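4.3 Entering a concession contract in the Tadik budget register

Use this section when a road, water or housing scheme is financed partly by the Brarko regional authority and partly by a private operator. Loans taken out by the authority alone are covered in section 5.

1. Open the Commitments menu and select New contract.
2. Enter the contract code. Codes below 1778 are reserved for schemes carried over from the old register.
3. Enter the payment period in years. The longest period accepted is 23.
4. Under Operator, choose the firm from the list, for example Radonjić or Gruvness.
5. Enter the yearly payment in thousands, without spaces or commas.
6. Press Check, then Save.

Note: A yearly payment of more than 700 is held until a second user with budget rights has approved it. Held entries are left out of the deficit forecast. 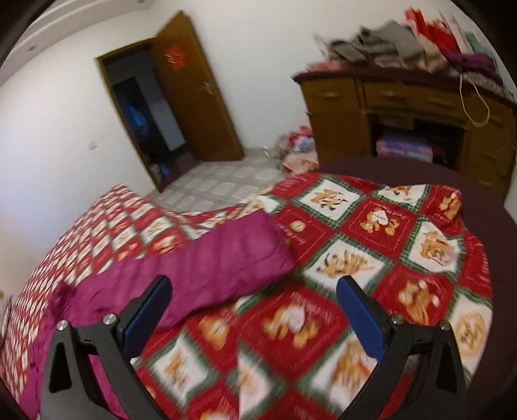

How is a payment in foreign currency entered?

Convert it at the rate fixed for the budget year and enter the result in step 5. The original currency goes in field 13 – the forecast does not read this field, but the yearly report prints it.

Caution: Do not change the payment period after the December closing. The register recalculates all later years and the earlier figures cannot be restored.

To correct a closed entry, cancel it and repeat steps 1 to 6 under a new code.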